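Cerkmont Museum Shop
Books & Catalogs / Decorative Arts

Sydorenko: Furniture and Glass, exhibit catalog
Item 2923
Softcover, 159 pages, 114 color plates. English only.

Catalog to the March show at the Cleltska Design Gallery. Essays on the chair workshops, the pressed glass, the late lamps. Checklist in back, plus a short bibliograhy. Second printing — same text, plate 3 corrected.
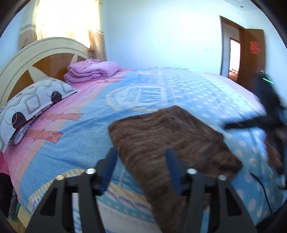 Brown towel laid out on the bed.

Printed and bound by Hukent. Matte paper, sewn spine, lies flat when open. No dust jacket on this one.

Ships flat in a board mailer. Member discount comes off at checkout, dont enter it twice. Signed copies sold out. Returns OK if unmarked, keep the packing slip.

Hardcover — not reprinting, please stop by the desk for the waitlist.

Page updated 4/13/25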